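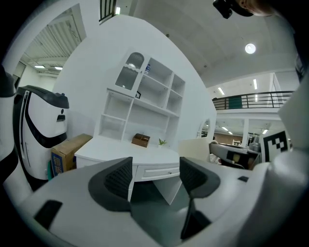 Hand gripper pair, desk cell. August, entry 3

Start 8:20. Carried over from the last entry: right gripper reads a small nonzero opening with the fingers fully closed. Left reads zero. Ketill saw the same on his run and wrote it down as drift. I don't think it is drift. The value is the same at power-up as at the end of a session.

Checked in this order.

1. Finger pads. Mesh surface wiped with a dry lint-free cloth, then isopropyl. No change in the closed reading. Pads on the right unit show more wear toward the tip than at the root. Not enough to replace. Spares are in the Pleltia drawer, bottom tray, still in the bag.

2. Finger screws. 4 per unit. Left unit all to mark. Right unit, one on the broader finger had backed out, paint line off by a few degrees. Removed, cleaned the thread, medium threadlocker, back in to the value on the Öberg sheet. New paint line in yellow so we can tell it from the old red ones. Left to cure over lunch.

3. Encoder zero. Redone after the cure. Close by hand, hold, write zero, open to the stop, read, close again. 20 cycles. Closed reading now returns to zero every time within one count. Before the screw was reset, the zero would take and then be wrong by the third or fourth close.

So the offset was mechanical. The zero from last month was written with the finger slightly loose and was never going to be good. Gudrun asked whether earlier recordings need correcting. I would leave them and add a flag in the session table. A constant offset can be taken out later. A loose finger can't.

12:50. Marker tracking check at the desk, both units worn in.
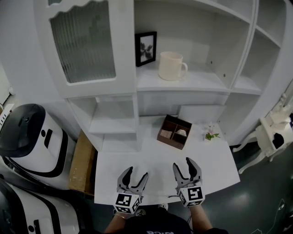

Photo: Gudrun Hellwig

Both cubes have to stay readable through the whole reach over the desktop, jaws open and jaws closed. Weak position is still wrist rolled inward with the hand low near the front edge. One face goes edge-on, the next one is shaded by the forearm, and the pose jumps. Diklow reports this as a dropped marker. The log shows it as a switch between two solutions, so the message is misleading and the raw log is the thing to read.

Tried lowering the exposure one step. Jumps went down, but the printed squares got noisy at the back of the desk by the hutch. Put it back. Tried tightening the reprojection limit in Diklow instead, from the default to the value Ketill uses on the Wukstead cell. Better. Short gaps where there used to be jumps, and gaps can be interpolated. Keeping that setting. Saved under the desk profile, old profile kept next to it with the month in the name.

Cube mounts: no play on the left. Right one could be rocked slightly by hand before the grub screw was nipped up. One face had a lifting corner on the print. Pressed down with a thin film of contact adhesive, checked flat with the steel rule. If it lifts again, reprint the whole face. Do not glue twice, the adhesive builds up under the corner and tilts the square.

Cable, right unit: bend at the strain relief is tighter than I like when the hand comes across to the left. Added a loop of slack and a hook-and-loop tie 40 mm back from the connector. Wiggle test with the log open, no dropouts. Connector itself looks fine under the loupe.

14:30. Repeat of the opening check after an hour of use. Left zero, right zero. Fingers slightly warm on the motor side of neither unit, as you would expect with no drive in them. Noting it only because the form has a box for it.

Open points

Paint lines on the left unit are old and hard to read. Redo in yellow next time it is off the stand.

Diklow profile needs to be copied to the second machine. Ketill has the login.

Torque driver is due back from calibration. Used the spare today, so recheck the one screw when ours is returned.

Fixed board position on the Wukstead cell not looked at. Gudrun to do before the next recording block.

Put the screw check on the 4-week list for both units. It was only on the list for pad changes, and the pads last longer than the threadlocker did.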